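Melis, my little workspace planner for two-arm tables
By Zamfira Surdu

Melis is the piece of software I wish I'd had when I started putting two arms over one table. It takes in the camera views, keeps a shared map of who is allowed where, and hands each arm a path that stays out of the other one's way. It runs beside your existing controller (you don't have to rip anything out!) and talks to it over a plain socket.

Most planners I've tried want a bare gray tabletop and get grumpy the second you throw a patterned cloth on it. Mine used to be the worst of the bunch, so I rewrote the surface model in July and now it fits the plane from geometry first and only looks at color afterward.

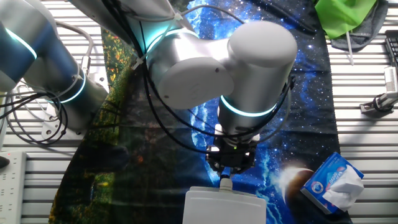 Two arms, one printed cloth, and a white box at the gripper.

Cables get their own setting, by the way. You give each arm a "slack radius" and Melis pads the arm by that much when it checks for collisions. Start generous and shrink it later. I keep mine bigger near the elbow, where the loops swing out the most, and I've stopped snagging things on fast moves.

The wrist view is where I've spent most of my evenings. Starfields are murder for feature matching, all those tiny dots look alike, so Melis throws out any match that doesn't agree with the joint angles. On my worst test run it started with 1777 candidate points and kept 180, and the pose was still steady enough to plan on.
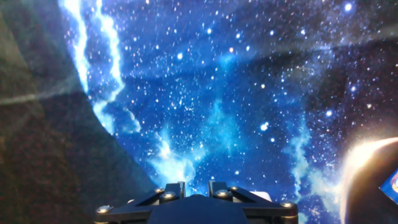 Sânziana Gavrilă wrote in to ask whether the filter slows down the control loop, and whether she could turn it off for plain surfaces. No to the first, it has its own thread. Yes to the second, there's a checkbox under Perception, and it remembers your choice for each table profile.

The gripper itself gets masked too. You load a mask once per tool, and after that the matcher ignores everything inside it, screw heads included (shiny round things make wonderful fake features, ask me how I know).

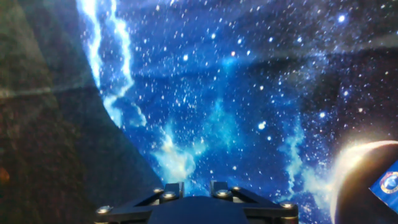 Masks are saved with the tool and not with the camera, so if you swap grippers in the middle of a job, the right one loads by itself. If you're coming over from Umby, the import button reads the old mask files. Dudby files need converting first, and I'm sorry, that tool is still a bit clunky.

Creases are the last thing I'll brag about. The plane fit takes a tolerance in millimeters, I leave it at 8, and small ripples in a cloth stop showing up as obstacles.

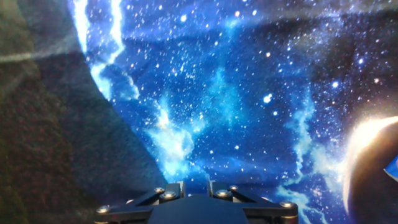

Wrist view over the cloth, soft folds and all.

You can get Melis from the Nustolell downloads page. One license covers 2 arms on one table, updates included, and my email is in the Help menu if something acts up.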